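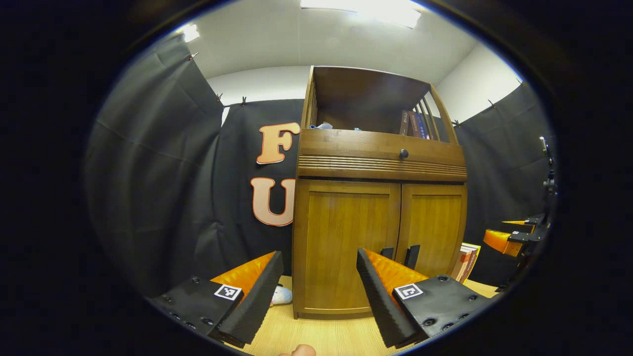 Home Visits Publications Training Contact

Visit to the Neltedard furniture repair works, Clilulel

Visit reports / Household goods and reuse

December
By Moushumi Pathirana

The Household Goods Study Group was received at the Neltedard works in Clilulel for its winter visit. Sixteen members attended. The group was met by Hideaki Sakai, works manager, and by Uldis Koppel, who has charge of the joinery bench and gave most of the technical explanations during the day. The group records its thanks to both, and to the staff who allowed their work to be interrupted.

The purpose of the visit was to learn how domestic storage furniture is assessed, repaired and returned to use. Members will recall that the paper given by Nuwan Sikder at the spring meeting dealt mainly with chairs and tables. Cupboards, wardrobes and chests of drawers raise different difficulties. They are heavy and hard to store, and a fault in one part is often caused by movement in another.

Background to the works

Neltedard began as a joinery business making window frames, and turned to furniture repair when the present building was taken on. It is supported in part by the Wanigasekara Trust, which pays for the training places and for the delivery van. In its last full year the works accepted 728 pieces of furniture, of which 340 were storage pieces of one kind or another. Mr Sakai explained that these figures leave out anything refused at the door. Furniture with active woodworm is refused in all cases, as is upholstery without a fire label.

Most pieces come from house clearances. A smaller share comes from landlords refitting several flats at once, and these arrive in batches of the same pattern. The works is glad of such batches, for a set of hinges or a drawer runner taken from a piece beyond repair can be used directly in its neighbour.

Reception and assessment

The morning began at 9.30 in the reception bay. Each piece is given a paper ticket on arrival and is left to stand for two weeks before any decision is made. Members asked whether this was a matter of space or of policy. Mr Koppel replied that timber brought from an unheated garage into a warm building will move, and that a door which binds on the first day may hang correctly by the end of the fortnight. Earlier practice had been to plane such doors at once. A good number were later found to have gaps along the closing edge.

Assessment is carried out by two people, who fill in the ticket separately and then compare. The back panel is examined first. Where the back has come away from its groove, the whole carcass is free to lean, and the doors will appear to be at fault when they are not. Mr Koppel demonstrated this on a tall cupboard by pressing on one upper corner and asking members to watch the line between the doors. Once the back had been held square with a sash cramp, the doors met evenly.

The ticket then goes to one of the benches or to the parts store. Nothing is sent to the benches without an estimate of hours. If the estimate exceeds the limit set for that type of furniture, a second opinion is required from Mr Sakai.

The joinery bench

Members spent the greater part of the morning at the joinery bench, where three repairs were in progress. The first was a wardrobe plinth with a split running from a screw hole to the edge. Glue had been worked into the split with a thin blade and the joint cramped between waxed battens. The second was a drawer with worn lower edges. Here the worn timber had been cut back to a straight line and a new strip let in, with the grain running the same way as the original.

The third repair gave rise to some discussion. The hinge screws on a cupboard door had been replaced several times with larger ones, until there was no sound timber left to hold them. The works drills out the damaged area, glues in a plug and begins again with screws of the original size. Dinesh Munshi questioned whether a longer screw might not be sufficient for a piece of modest value. Mr Koppel accepted that it would hold for a time, but pointed out that the same cupboard would probably be brought back, and that the plug takes less time than a second collection. Mr Munshi has asked that his reservation be noted. He considers that a repair should be in proportion to the worth of the piece, and he intends to return to the point at the annual meeting.

Finishing

After lunch the group was taken to the finishing room. Pieces are washed with a mild soap solution and allowed to dry overnight. Stripping is avoided where the existing finish can be revived. For surfaces which must be renewed, the works uses its own wax blend, sold in the front shop under the name Tresent. It is applied thinly with a cloth, left until dull and then brushed. Members noted a pleasant smell and very little dust, the sanding being confined to a separate room with its own extraction.

Insides are treated differently. Wax is never put on shelves or drawer bottoms, where it can mark clothing and linen. These are washed, lightly sanded if rough, and left bare. Runners are rubbed with a plain candle.

Safety of tall furniture

Mr Sakai spoke at some length on stability. Every tall piece leaving the works is supplied with a wall strap and a printed sheet showing how it should be fitted. The delivery crew will fit the strap on request if the householder owns the property or has the landlord's written consent. Obtaining that consent is slow. The works has found that a short standard letter, ready for the landlord to sign, brings a quicker reply than a telephone call, and a copy was given to the group for its library.

Matters for the group

Members agreed that the two-week standing period deserves wider notice, and Miss Pathirana was asked to write a short account of it for the spring bulletin. Mr Sikder will request a blank assessment ticket from Neltedard, with a view to comparing it with those used elsewhere.

The front shop is open to the public from 10.00 to 16.00. Members wishing to visit the workshops privately should write to Mr Sakai in advance. The bay at the rear is reserved for the van, and visitors are asked to use the side street for parking.

Previous report Next report All visits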